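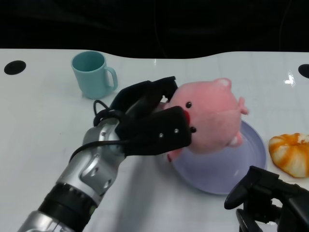
Cisteck > Workshop > Surfaces and Benches

Last updated: Nov 24, 2023
Reading time: 5 min

Gloss finishes go dull from residue far more often than from wear. Most of the haze is dried detergent, so the first step is a plain water wipe with a well-wrung microfiber cloth. Work under a light that strikes the surface at a low angle. On a glossy white top like this one, the glare spot is the best inspection tool you have: move your head until it crosses the area you are checking, and smears show up inside it. Any holes cut through the top need a dry cloth around the rim before you start, and the wet cloth should stay clear of them.

For grease, mix 5 ml of dish soap into a liter of warm water. Wipe in straight passes, rinse the cloth, then go over it again with clean water. Dry at once. Air drying leaves mineral spots, particularly with hard water.

Marker and label glue come off with isopropyl alcohol on a cotton pad. Test underneath first - some lacquers soften. Hold the pad in place for 33 seconds, lift, and repeat. Do not scrape with a blade.

Seams collect dirt. Use a soft toothbrush, nearly dry, along the line and never across it.

Avoid scouring powder, melamine sponges and anything with ammonia. Fine scratches from these cannot be wiped out, and polish only fills them until the next wash.

Text: Graziella Farina. Checked by Corrado Colombo.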